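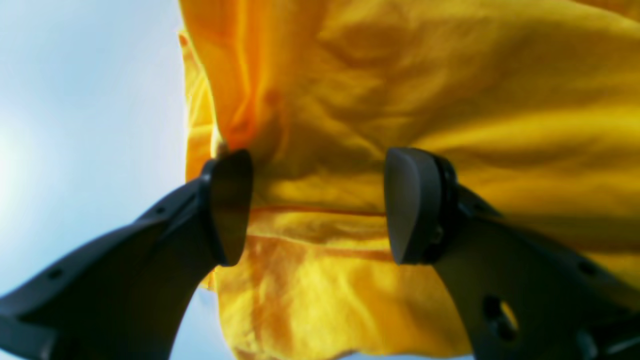

Dhanial Heated Airer: a winter with it in a small flat

I should say first of all that I am not somebody who gets excited about laundry. My mother ironed tea towels, and I think I have spent most of my grown-up life running away from that. But we moved to the top floor in Moltville last autumn, with no garden and a bathroom you can cross in a single step, and by November there were damp jumpers over every door in the place. So when my friend Ylva Rønning rang to tell me how pleased she was with her heated airer, I listened properly for once (and then rang her back the next day to ask what it was called).

It's the Dhanial, the winged one, and I bought it from Vornero, where it was £100 with delivery. It came on a Tuesday in a long flat box that the driver very kindly carried up all the stairs. Putting it together took me as long as a pot of tea. The legs click into place, the wings fold out, and the plug is on a good long lead, so I didn't have to hunt about for an extension. The booklet is poor, I'm afraid. It's mostly warnings, and the one drawing I needed had been printed so small that I gave up and did it by feel.

Now, the drying. Shirts and pillowcases that go on after supper are ready to put away at breakfast, and that alone has changed our mornings. Thick towels are slower and need turning over before bed. Double duvet covers are the real trial! You have to fold them, and the middle stays clammy unless you get up and shuffle it along. I bought the zip-up cover in January for another £19, having told myself I wouldn't, and I'd now say get it at the start. It keeps the warmth in and the windows have stopped streaming, which pleased my husband more than any present I've given him.

The bars get warm enough to be lovely on cold hands, and I've never found them too hot to touch. They are rather thin, though, and a heavy pair of jeans leaves a crease straight across the knee. I've also got 2 small grumbles about the switch: it's down by the floor, and the light on it is so faint that I've left the thing running all day more than once. A timer would have sorted that out, and at this price I think they might have found room for one.

Ylva has the older Plovutby model and swears hers is sturdier. I tried it at her house over Easter and she may be right about the hinges, but it takes up half her hall when it's open, and mine slides behind the wardrobe with space left for the ironing board I never use.

Four stars from me. I'd have it again tomorrow, and I've already told my sister to wait for the spring sale.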